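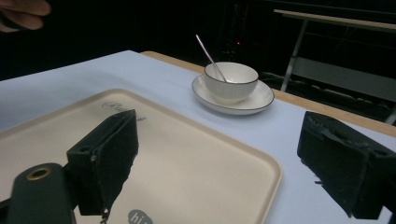 The **Kender** is a paired set of hand-held grippers sold by Trenia, a small automation firm in Ellstead, for recording household tasks that a robot arm is later expected to learn. It is supplied as a kit, with a setup service on offer for buyers who would sooner not read the manual. The operator holds one gripper in each hand and does the chores in person, an arrangement some reviewers have compared to buying a dishwasher and then washing up.

## Design

Each unit has two padded black fingers that close on an object from either side. The padding is a fuzzy material chosen for its hold on glazed crockery, and it frays. Trenia classes it as a consumable and sells replacements in packs of 17, a quantity the company has never explained. Threaded inserts and screw holes allow brackets and mounting plates to be added, and most owners end up adding several.

The kit weighs more than its brochure implies. Early buyers complained of sore wrists by mid-afternoon, and the manual now recommends a break for tea.

## Table-clearing package

The best-known accessory is the table-clearing package, which consists chiefly of a task booklet and some firm advice about tablecloths. Customers provide their own dishes. Typical exercises include lifting a spoon out of a bowl, laying it on a tray and picking it up again by the end of the handle. The last of these is regarded as the hard one, as a slender handle lying flat offers the fingers very little to hold.

The booklet favours plain crockery in pale colours. Owners have generally used whatever was in the cupboard, cartoon trays included, and results don't seem to have suffered.
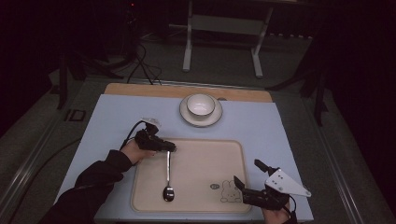

## Pricing and service

The standard kit costs $3,000. A day of on-site setup is a further $443, travel extra, and covers stands, cabling and a supervised first session. The cabling takes up most of the day. Warranty cover lasts 2 years and excludes padding, dropped saucers and "enthusiasm."

## Reception

Gillespie McIver, reviewing the Kender for the trade newsletter *Jardine*, praised its sturdy build and the honest feel of the jaws, but found the software licence longer than any of the recordings he made with it. He also noted that his own table manners had deteriorated over the trial. Trenia quoted the first half of the review in its December catalogue.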